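Ink, Scraps and a Very Full Cupboard: A Chat with Geeta Negi

When I called Geeta Negi a little after ten in the morning, she already had glue on her phone. "I've been up since six cutting envelopes," she told me cheerfully, "so if I sound sticky, that's why." Geeta has been making cards for longer than she cares to work out, and many of you will know her from the birthday swap we run with the Bolcombe stampers each October.

She began with one borrowed alphabet set and a pad of purple ink that had nearly dried out. Her neighbor Pallavi Yadav lent them to her for a baby shower invitation, and Geeta still hasn't given the purple back (Pallavi, if you're reading, she says she's sorry!). These days she owns over 500 stamps, most of them kept in old cookie tins, and she can lay her hand on any one of them in the dark, or so she claims.

I asked where her color ideas come from, because her cards always have that soft, outdoorsy look I can never manage.

"Oh, meadows, every time," she said. "Green first, lots of it, and then little dots of red and yellow wherever my hand happens to land. I used to plan the dots. They looked like buttons."
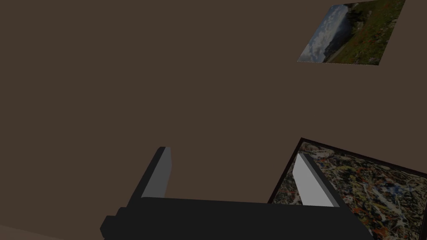 Wildflowers on a green hillside, with clouds behind

We talked for a good while about paper, as you'd expect. Geeta likes a heavy white card for the base and does her coloring on a separate panel, so that a smudge only costs her the panel. For the background she sponges on two greens, lets them sit while she has her tea, and stamps the grasses in a darker ink over the top. "Kiran Dubey taught me to stamp once on scrap before I stamp on the card," she said. "You get that faded second print, and it looks like grass that's further off. I was so pleased I made forty." 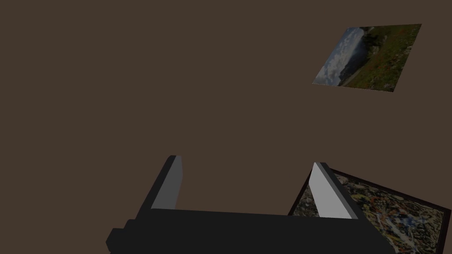 Swaps, mail and what's next

Last year's swap brought in 444 cards, and Geeta opened every envelope herself at her kitchen table. She's hoping for 600 this time, and she'd love to see more first-timers. "Send me the wonky one," she said. "I've got a whole shelf of wonky ones and I wouldn't part with any of them."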